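About Griris

Griris is a laundry and folding service, and has been from the start, although over the years we have wandered into mending, ironing and a fair amount of helping people sort out their closets. We pick up your wash in the morning, we bring it back clean, and if you ask for our home visits, we come in and do the folding at your place and put everything away where it belongs. Most of our regulars came to us through a sister or a neighbor, and we still like it best when it happens that way.

The company was started by Saimi Savolainen and Carola Hollmann, who met while working in the linen room of a small hotel. Saimi ran the presses and Carola did the folding, and the two of them used to talk through the long afternoons about how they would do things if the place were theirs. When the hotel closed they bought three of its old washers, rented a narrow shop with a very stubborn back door, and opened one May with more shelves than customers. Carola's mother sewed the curtains for the front window — they are still up, and they have been washed more often than any other curtains in town.

We are a bit bigger these days. Valtteri Laitinen looks after the pickups and knows every driveway on the route, including the ones to back into. Kalevi Juntunen does the mending, which covers hems, zippers, buttons and the pockets people have worn through with their keys. Valtteri Kettunen joined us last, and since we already had a Valtteri, the two of them are simply Big V and New V, even though New V is the taller one. Between us we look after the wash of 71 households, some every week and some only when the in-laws are coming.

People often ask what a home visit is like, and the answer is that it is pretty quiet. We like to work on the bed. It is wide and it is at a comfortable height, and a folded pair of pants can lie there flat while you get on with the next thing. So we start by making it up properly, with the sheet pulled smooth at the corners and the pillows stood up against the wall, and then the clean clothes come out and we go through them one kind at a time.

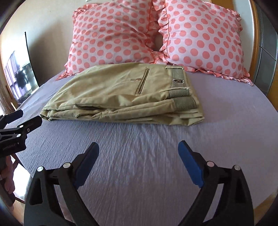 Pants come first, as a rule. Carola taught all of us to fold them her way, legs laid together, seams lined up as well as they will go, and then over and over again until you have a long, neat bundle that will sit on a shelf without sliding. She is particular about pockets, too. They should be empty and lying flat before the first fold, with any zipper closed, and she will cheerfully undo your work and hand it back to you if they aren't. After the pants we do shirts, then sweaters, and the socks are left for the end, when everybody has a cup of coffee and there is time to hunt for partners.

Bedding is the other thing we are fond of. Sheets with a crinkled weave never see an iron in our shop, and we wish more people would buy them. Ruffled pillow covers take longer, and we shake the ruffles out by hand and hang them up so they keep their shape. If you have something old or delicate that you are nervous about, bring it in and show it to Saimi. She will tell you plainly whether she would wash it herself or leave it alone.

A first home visit takes around 40 minutes, and you are welcome to stay and chat or to go out and run your errands. Let us know beforehand which drawer is whose, and whether you like your towels in halves or in thirds — we have our own opinions on that, but it is your cupboard. The shop bell is loud and the kettle is usually on, so come by and say hello.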